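Chapter 6
Road Works and the People Who Live Beside Them

Eun-seong Byun and Aiman Gunawan

Learning goals
After reading this chapter, students should be able to describe how a road authority plans night works, explain the duties owed to nearby residents, and prepare a simple notice of works.

6.1 Introduction

Most road projects in established towns are built while the road stays open. Traffic must be moved from one side to the other, lanes must be narrowed, and the noisiest tasks are often left until evening, when fewer vehicles are on the road. This practice favours the driver. It can place a heavy burden on households along the route.

The Clarkham interchange is used throughout this chapter as a case study. The works replaced 600 metres of pavement on Pavgate Road and added a turning lane at the Skevar Street signals. Notices were delivered to 2167 addresses before the first night shift in May.

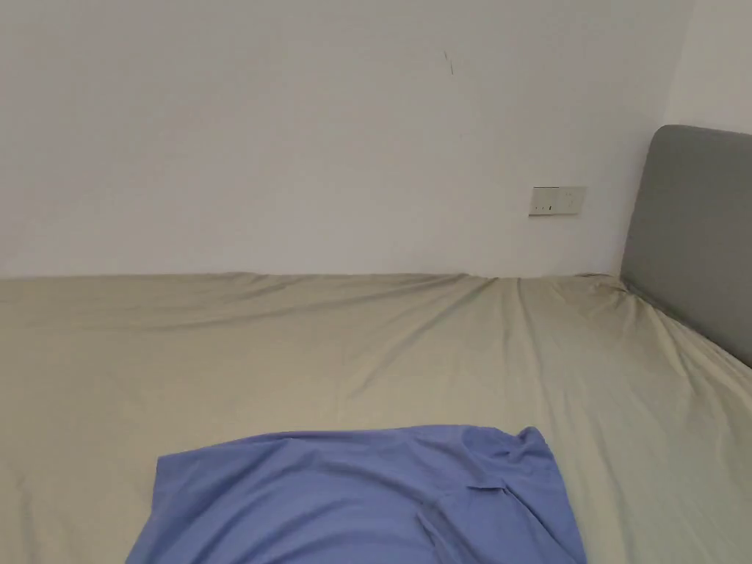 Night works are assessed by their effect on sleep, and the assessment begins with the layout of the homes affected. A bedroom that faces the road will usually receive more noise than one at the rear of the building. Furniture matters less than is often supposed – a bed pushed flush against a wall, with its headboard at one end, may still be well placed if that wall is an internal one. Where the wall faces the road, vibration from rollers and profilers may be felt through it. Assessors should therefore ask residents which rooms they sleep in before setting the hours of work.

6.2 The notice of works

A notice should state the location, the hours, the type of equipment and a telephone number answered during the shift. It should be written in plain language and delivered well ahead of the works. At Clarkham, the contractor, Woo, also kept a register of shift workers who slept during the day, and daytime saw cutting was programmed around their hours where possible.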